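Re: [Flendale-quilters] Stripes on the bias?

Siwan Craddock wrote:
> Has anyone cut striped cotton on the bias for binding? Mine stretches.

Siwan, yes, and I love it! Starch it first, then cut 2 inches wide. You get that candy-cane twist all the way round, and pale stripes like these look so soft.

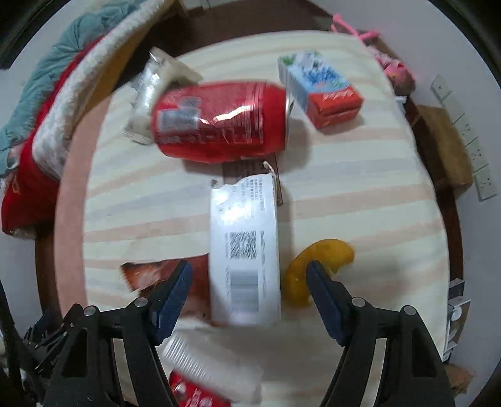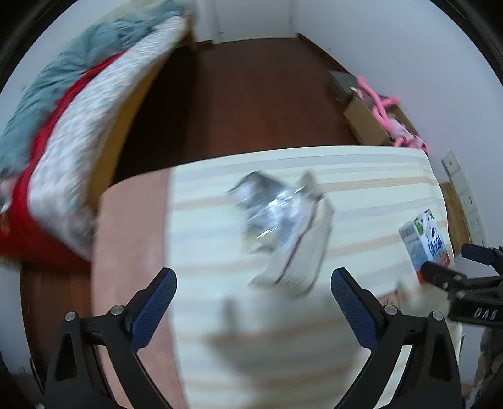 Hrefna Ingvarsson says to let the strips hang overnight before pressing, and I'm trying that next!

Itziar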